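## Storage and sorting FAQ: Nureck toy bins

**What size is a Nureck bin?**
The standard bin holds 4 liters. The large bin, part no. 963, holds twice that and takes the same lid.

**Can I stack them?**
Yes, up to 4 high on a flat shelf. Do not stack on carpet.

**How many labels come in the Plullel pack?**
One sheet per bin. Labels peel off clean if removed within 2 hours. After that, use warm water.

**Do the lids lock?**
No. Arain clips fit both sizes and are sold separately.

**Are the bins safe in a dishwasher?**
Top rack only. Remove labels first.

**How should I sort a mixed lot?**
Spread everything on a plain dark cloth and sort by use, then by size. Color is a poor first key. 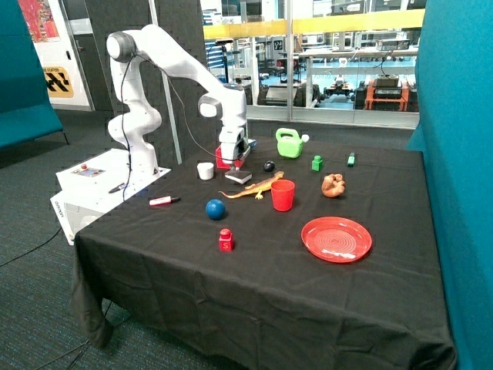
Sorting by use keeps sets together and puts hard items away from soft ones. A red cup, a red plate and a red block with an "S" on it would share a bin under a color system, though the first two belong with play dishes and the third with blocks. Markers go in a closed bin — caps on, stored flat. Balls get their own bin at floor level. Toy animals can share one bin until it is full.

**Where do watering cans go?**
In the large bin, drained, with the lid off overnight.

**Does Grultine tape stick to the bins?**
Only on the smooth side panels.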